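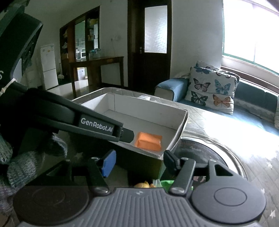

My spreadsheet for this year has a tab called "Hands" and it is the tab that is going to get me in trouble.

Some background. Back in February I put in for money to collect pick-and-place demonstrations in people's homes, which sounded cheap when I said it out loud. Homes are free. People have them already. What you need on top of the homes is hand-held grippers, and I had priced those the way I price everything, by looking at the biggest number on the quote and assuming the rest was rounding.

The rest was not rounding. The rest was spare finger pads, screws, storage cards, a second set of storage cards for when the first set is in the mail, a padded case, and gloves. I had no line for gloves. I now have a line for gloves, and it has been queried by Wajid Zaidi in purchasing, who wanted to know whether knitted ones were strictly necessary or whether people could bring their own.

Then there's the stuff to pick up. I'd budgeted nothing for this on the theory that houses are full of objects, and they are, but you want small things in bright colors that you can replace when one goes under a sofa for good. Orange blocks, plastic toys, a steel tray, cardboard boxes to drop things into. The boxes cost nothing if you're the kind of person who keeps boxes. I have become that person. My hallway is a disgrace.

The real argument is over how many grippers to buy. I asked for 16. Sohail Tanoli, who runs the Coltham end of things and has done more of these sessions than I have, thinks we should start with three and see what breaks. His case is that people get tired of moving a block into a box long before the equipment does, so most of my 16 would spend their lives on a shelf at Dusemside looking expensive. My case is that I had already typed 16.

We went through it on Wednesday and I lost, mostly. The plan now is three working sets and two sets of spares, with the rest held back until we know how many hours a household will really put up with. Beds and sofas turn out to be where people like to work, so the folding tables came off the list too, which paid for the gloves and almost all of the cases.

Still undecided: whether to rent the storage from Kusuma or buy our own drives, and who pays the courier when a kit goes astray. Ulo sent a quote for insurance that I've opened twice and closed twice. If anyone reading has insured a gripper that lives in other people's bedrooms, I'd like to know what box you ticked under "place of use," as the form offers me office, warehouse and vessel.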